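How to Clear a Slow Bathroom Sink Without Calling Anyone

Posted 30/10/2025 by Nerea Prieto

A bathroom sink never clogs all at once. It slows down over weeks, politely, until one morning you are brushing your teeth over a small pond and wondering how long you have lived like this. In my case, since the summer.

The culprit is nearly always hair held together by soap and toothpaste. The drain cleaner in the colorful bottle will sometimes get through it, but it's rough on old pipes and rougher on whoever opens the trap afterward. If you've already poured some in, stop here and follow the directions on the label.

What you need

A bucket
Rubber gloves
A flashlight
A plastic hair strip, the barbed kind (mine cost 2 dollars)
An old toothbrush you are prepared to part with
Rags, more than you think

Step 1. Empty the cabinet under the sink. Allow 20 minutes for this, most of it spent reading the dates on sunscreen. I found 13 hotel shampoos and a night light I had blamed the movers for losing.

Step 2. Take out the stopper. Some lift straight out. Some unscrew. The rest are held by a rod that comes in from the back of the drainpipe under the sink, with a nut you can usually turn by hand. Undo the nut, slide the rod back, and lift the stopper from above. Remember which hole in the flat metal strap the rod was clipped to, or mark it with tape.

Step 3. Feed the hair strip down as far as it will go, twist, and pull up slowly. Breathe through your mouth. Do it again until it comes up clean twice in a row. My friend Alina Pană tells me hers took one pull, and I have chosen to believe her.

Step 4. Still slow? Put the bucket under the trap, the U-shaped bend, and loosen the two slip nuts. It will be full of water. Do not empty the bucket into the sink you have just taken apart. I mention this for personal reasons.

Scrub the trap with the toothbrush, check that the washers aren't cracked, and put it all back hand-tight.
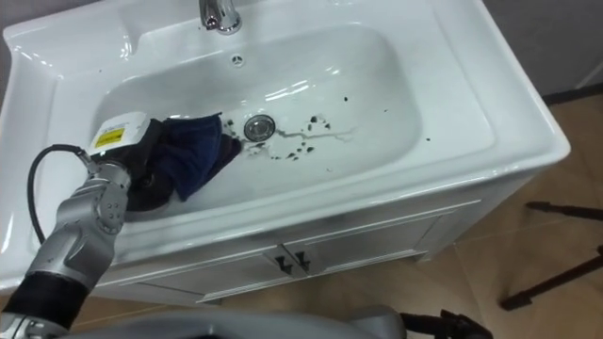
Step 5. Run the hot tap for a couple of minutes and go over every joint underneath with a dry rag. A drip means a crooked washer more often than a loose nut, so take it apart and reseat it before you start squeezing things with pliers.

Step 6. Wipe out the bowl with dish soap and put the stopper back. If it won't stay up, tighten the nut on the rod a little – a little – and try again.

I plan to repeat steps 2 and 3 in November, and the shampoos have gone back in the cabinet.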